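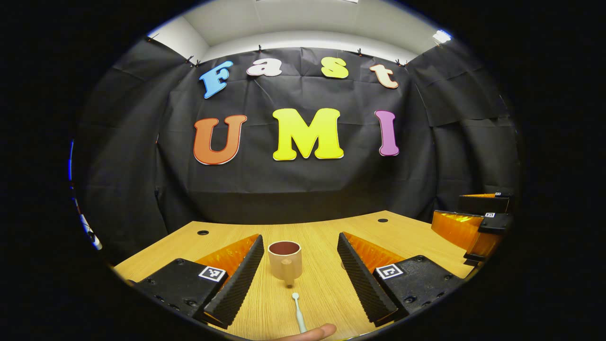
Mug, white stick, both fingers open, and the "Fast UMI" letters up on the black cloth.

Hand-held gripper kit: your questions, my answers

I'm Senyo Odoi. I build the Clostside grip kit, I pack it, and I answer the mail about it. These are the questions I get most, plus a few I wish people would ask before they order. Last updated February 19, 2025.

What do I get in the box?

One hand-held gripper, fully put together, with a camera mount already bolted on. You also get two pairs of soft fingers (one pair on the tool, one spare), a sheet of printed markers, a hex key and a little bag of screws. I always throw in extra screws. I have spent enough of my own evenings crawling under a desk looking for one!

Does it come with a robot arm?

No. You hold the tool and do the job yourself while it records, and later the recordings are used to train a policy for an arm. If you want to run that policy you'll need your own arm and our Bawa adapter plate, which I sell separately. Plenty of people buy the hand-held part first and worry about the arm months later, and that works fine.

How much is it?

A single kit is $290. The Bawa plate is $81. If you want two tools for two-handed work, order two kits and write "pair" in the notes box so I can set them up with different marker numbers. Please do write it! If you don't, you'll get two tools with the same numbers and your tracking will be a mess.

Why is the view round and bendy?

Fisheye lens. I went back and forth on this for ages, and I tried a normal lens on the first few I made. The trouble was that once the fingers were in view there was hardly anything left of the table. With the fisheye you get both fingers, the thing you're reaching for, and a good piece of the room behind it. Straight lines come out bowed, and the corners are black. Leave the recordings that way. The software expects it, and if you crop or flatten them first you'll have to start over.

What are the black-and-white squares on the finger blocks?

Markers. The software reads where they are and works out how far apart the fingers are, moment by moment. Keep them clean and don't put tape over them, not even clear tape, which shines under a bright lamp and ruins the reading. If one gets scratched, stick a new one from the sheet right over the old one, same number, same way up.

Can I pick up small stuff with it?

Yes, within reason. Mugs, spoons, socks, toy blocks and marker pens have all gone well for me. Thin things lying flat are the hard ones — a stick or a spoon flat on a table doesn't give the fingers much to get under. I slow way down for those and come in low with the tips. Coins I have pretty much given up on, and paper is hit or miss.

Is there a weight limit?

I tell people 17 ounces. The fingers will hold more than that, but your wrist gets tired and your motions get sloppy, and sloppy motions are what the policy will learn. A full water bottle is a bad first task. Start with an empty mug.

How many recordings do I need?

Everybody asks, and I wish I had one number for you. A simple pick and place on one table with one mug doesn't take very many. If you want it to work in different kitchens with different mugs, you're looking at a lot more. My own dish-tidying set is over 1000 recordings now and I still add to it when I find a cup it doesn't like. I'd say move your objects around between takes, change the light now and then, and don't do them all from the same chair.

Do I need a special table or backdrop?

Not really. A plain backdrop is handy when you're starting out and want to check that everything tracks, and dark cloth with some clips along the top will do the trick. But tracking needs things to look at, so don't blank out the whole room. Big letters, posters, a shelf of junk, all good. A bare white wall with nothing on it is about the worst thing you can give it.

What software does it use?

I ship it with Preltalska, which takes the camera files and turns them into paths you can train on. It runs on Linux. People have gotten it going on Windows, but I can't help you much there (sorry, I just don't own a Windows machine). The setup guide is a PDF and it's long. Do the calibration chapter first, even if you're itching to record.

How does it compare to the Broltetti grip?

I get this one a lot, and I'm obviously not neutral. The Broltetti is lighter and has a nicer trigger. Mine has fingers you can swap with one hex key, and I sell every part on its own, down to the springs. If you have small hands, try theirs first if you can borrow one. I'm working on a smaller handle and hope to have it in March.

What if a finger tears?

They do wear out, mostly at the tip. Put the spare on and send me a note. The first replacement pair is free, you only pay postage. Don't glue a torn one — the glue dries hard and it'll slip on anything smooth.

Can I return it?

Sure, within 30 days, as long as all the parts are in the box. A scuffed finger is fine. Write to me first so I can send you the label, and tell me what didn't work for you if you have a minute.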